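The Cream Tray

The apartment in Gollville had one good table, and my aunt had left it to me along with everything on it. I sorted the papers first and kept the tray for the afternoon. It was a cream plastic thing with slots inside, the kind you stand flat packets in so they don't slide over each other.

She had kept it by the kettle for as long as I could remember. When I was small I was allowed to put the boxes back, one at a time, if my hands were clean. I was slow at it and she never hurried me.
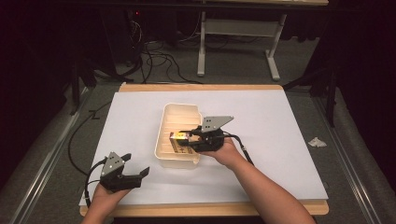

Two Boxes

By four o'clock I had come to the yellow ones. She bought them at Lapointe, a shop on the corner that closed the June before she died. I can't read Chinese and neither could she. She told them apart by the color and by where they stood, and if anyone moved one she knew it before she sat down.

I tried them in different slots. I wanted the order she used, but I had only ever seen it from the height of a child, looking up at the rim.

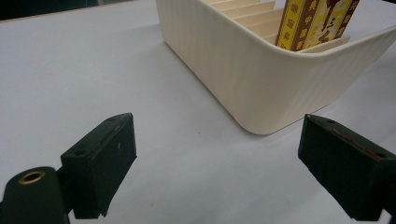
My mother called while I was at it. She was in Titirholm and wanted to know what I was bringing back. I told her the lamp, the letters and the tray. She said the tray wasn't worth the postage. She said you could get a new one for almost nothing.

I said I knew that.

After we hung up I found a roll of tape in the drawer and made up a carton. I put a sweater in the bottom. Then I took it out again, filled the kettle, and sat down at the table to wait for it to boil.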